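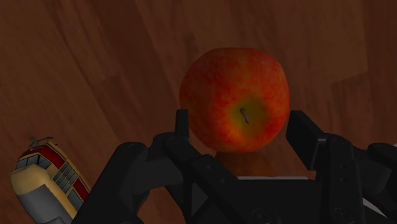
Setting up the grasp trials in simulation

This page covers the pre-grasp step in the Warnano method, where the hand stops with its fingers on either side of the object and waits for a score before closing. You need the scene files from part one.

1. Load the wood tabletop and place the target. We start with the apple. Its glossy reflection on the table is a good check that the renderer is set up right.

2. Add one distractor, such as the toy tram. Keep bare table between it and the target.

3. Move the hand to the pre-grasp pose and hold for 20 simulation steps. Contact during the hold counts as a failed trial.

4. Run the scorer on the wrist view. It returns 13 candidate closings, ranked. Keep the top one.

5. Close, lift and log the result. Repeat with a new seed until you have 160 trials.

A full set takes some 11 hours on one GPU. If the scores come out nearly flat, check the friction setting first - Faustino Ledesma found that the default was far too low for fruit.

Part three covers the Ostrowski baseline, using the same seeds.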